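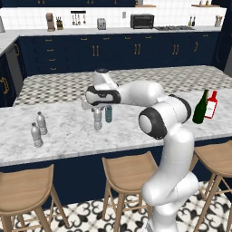

**Figure 3.** Bottles on a marble-topped kitchen island (rendered view).

### 4.2 Do people drink more water when the bottle is in sight?

The claim that a bottle left on the worktop makes people drink more is repeated in most advice leaflets on hydration. We found little to support it. Of the 302 households recruited in Gevville, 300 returned a full diary for January. Mean daily intake was 2,115 ml in the households told to keep a bottle out on the kitchen surface and 1,986 ml in those told to keep it in a cupboard. The gap looks useful until one asks how it was measured.

Intake was self-reported. People who are told to put a bottle where they can see it can guess what the study hopes to find, and some will round up. The Paju trial, which is often quoted in favour of the visible bottle, had the same weakness and did not discuss it. Nor did it record tea, which in our diaries made up a large share of what people drank.

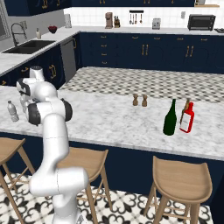

A second problem is that the two groups did not keep to their instructions. Several cupboard households admitted that the bottle had spent most of the month on the table. Leaving them out widens the gap slightly, but it also removes the busiest families, and we do not trust a result that depends on who is dropped. We report the full sample only.

Kitchen layout may matter more than we allowed for. Our form asked whether there was an island or a fixed worktop, but did not ask where people sat, or how far they were from the tap. The Holora survey has a better set of questions on this point, although its sample was small and drawn from new flats.

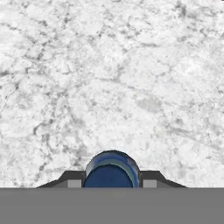
We also doubt that any effect would last. Weekly means in the worktop group fell from the first week to the fourth, while those in the cupboard group barely moved. The Javlow scale, used here to score habit strength, showed no clear difference between groups at the end of the month. It was designed for snacking, and we are unsure that it says much about drinking water. A longer trial with weighed bottles would settle more than another round of diaries.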